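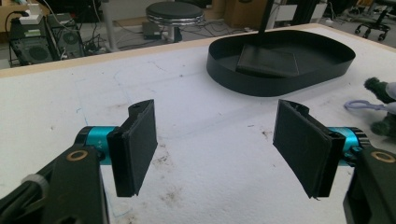

*Black gripper pads over a white tabletop.*

## Onholm and Soddale: what is different this season

Booking for the walking weeks on Onholm and in Soddale opens in January. Most of the trip is the same as last year. The ferry times, the luggage service and the rules for changing a booking are new, so please read those parts even if you have come with us before.

The full week costs $734 per person, sharing a room. That covers the ferry both ways, all nights, breakfast every day, dinner on the Soddale nights, and the moving of one bag between the two places. It does not cover lunch, dinner on Onholm, drinks, or getting to the ferry dock. A single room costs extra and there are only a few of them, so write to us before you book if you want one.

You can still book half of the trip. People who book only the Onholm half stay at the harbor end of the village. People who book only Soddale get the same room for the whole stay. We can't split the week in any other way, as the guesthouses fill the rooms from fixed arrival days.

### Getting there

The ferry is run by Tastero, as before. The morning boat has been moved earlier and now leaves at 8:40. The afternoon boat leaves at 3:15. Your place is held on the afternoon boat unless you ask for the other one. If you are coming by train from farther away, stay with the afternoon boat. The morning train gets in too late for the early sailing, and the night train is often behind.

Tastero no longer sends paper tickets. Your ticket comes by email shortly before you travel, and you can show it on a phone or print it. Each person needs their own ticket. Last year several couples arrived with one ticket between them and had to go back to the office while everyone else was boarding.

The crossing takes a little under an hour in calm weather. There is indoor seating on the lower deck and benches on top. The snack counter sells coffee, sandwiches and not much else. In strong wind the upper deck is closed, and in very strong wind the boat doesn't go at all. If your boat is canceled, call the number at the top of your booking letter. We will move you to the next sailing, and the guesthouse will be told you are coming late.

Cars are allowed on the ferry, but we would leave yours on the mainland. Parking on Onholm is for residents in summer, and the few visitor spaces are by the campground, a long way from the rooms. The lot beside the mainland dock takes cards only.

### Walking on Onholm

There are 4 marked walks on the island, and all of them start from the harbor. The blue route around the north shore is the one most people do first. It is flat for most of the way, with a rocky stretch past the lighthouse where you will want real shoes. Allow most of a day if you stop to eat.

The red route crosses the middle of the island and comes back along the farm road. Part of it goes through a field with cattle. Dogs have to be on a leash there, and the farmer would rather you went around the outside of the herd even when that means leaving the path for a while.

The yellow route was closed last fall after part of the bank gave way below the old boathouse. It has been open again since the steps were rebuilt, and the new steps are wider and have a rail on the water side. The green route is short and suits the arrival day, when you may have only a couple of hours before dinner.

Jianhua Jin leads a guided walk on the second day of each week. It is included in the price and you don't need to sign up. Meet at the bench outside the harbor office at 9:30. The walk follows part of the blue route and then cuts inland to the bird marsh, where it is worth having binoculars. We have 2 pairs to lend, so bring your own if you own any.

The village store now closes at 6:00 in the evening. It has bread, fruit, cheese and the usual things for a packed lunch. The bakery next to it is open in the mornings only, and the good rolls go early. There is no bank on the island, and the cash machine in the store has been taken out. Both places to eat take cards.

### Moving over to Soddale

Changeover day is the fourth day of the week. Leave your bag in the hallway of the guesthouse by 8:00 with the yellow tag on it. It will be in your room in Soddale by late afternoon. One bag per person is included, and it should be a bag that one person can lift. A second bag can go along for a fee, paid to the driver.

Please put the tag on the handle and write the name that is on the booking. Elie Jaber, who looks after the luggage run, asked us to mention that a tag with only a first name on it has gone to the wrong house more than once.

You have a choice on changeover day. You can take the ferry and then the valley bus to the last stop, and you will be in Soddale for lunch. Or you can get off the bus at the mill and walk the rest of the way up the valley. The walk is the best of the week in our opinion, but it is also the longest, with 200 meters of climbing, nearly all of it in the last part. There is no shade on the upper section. Fill your bottles at the mill, where there is a tap by the gate.

The bus driver will only stop at the mill if you ask. Say so when you get on.

### The guesthouse in Soddale

We are staying at the Fankhauser again. The rooms on the upper floor have been repainted and have new beds, and the showers at the end of the hall have finally been replaced. The stairs are still steep. If stairs are hard for you, ask for a room on the ground floor and we will put you there as long as one is free.

Dinner is at 7:00, with everyone at the same time. There is one main dish each evening and a dish without meat, and you choose at breakfast. Tell us about allergies when you book and tell the kitchen again when you arrive. The kitchen can handle gluten-free meals well. Vegan meals are possible but need a few days' notice, as supplies come up the valley only twice a week.

The drying room is behind the boot rack and is on whenever it has rained. Boots stay downstairs. Towels are supplied, slippers are not, and the hall floor is cold in the mornings even in June. Wireless internet works in the dining room and on the front steps. Upstairs it comes and goes.

You can walk straight from the door in three directions. The lake path is easy and can be done in regular sneakers when it is dry. The ridge path is for people who are used to heights, and it should be left alone in fog. The forest loop is somewhere in between, and passes a small dairy that sells cheese from a window when someone is in. Ring the bell and wait a little. Maps are on the shelf by the front door. Please put them back, or buy one at the desk. 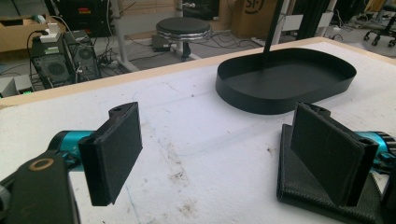

### Booking, paying and changing your mind

Write to us or use the form on the website. To hold a place we need a deposit of $200 per person. The rest is due a month before you travel. We will send one reminder. If we don't hear from you after that, the place goes to the waiting list.

The rules for changes are simpler than they were:

- You can move to a different week once for free, if there is room, up to a month before the trip.
- You can pass your place to someone else at any time before you travel. Send us the new name so the ferry ticket can be changed.
- If you cancel more than a month ahead, you get back everything except the deposit.
- If you cancel later than that, we refund only what the guesthouses refund to us. In high summer this is often nothing, so please think about travel insurance.

If we have to cancel a week ourselves, you get all of your money back, deposit included.

### What to bring

The packing list on the website is up to date. Most people bring too many clothes and not enough socks. A light rain jacket and a warm layer are needed even in July, as the wind off the water is cool in the evenings. Walking poles help on the way down from the ridge. A small padlock is useful for the lockers at the ferry dock, which are free but have no locks of their own.

Tap water is fine to drink in both places. Bring tick spray for the marsh and the forest loop. The nearest pharmacy is on the mainland by the train station, so pack enough of any medicine you take.

### Questions

Email is the quickest way to reach us, and we answer in the order the messages come in. The phone is staffed in the mornings. If you are asking about a certain week, please give us a second choice in the same message, as the early summer weeks usually go first. People on last year's waiting list will get an email before booking opens and don't need to write again.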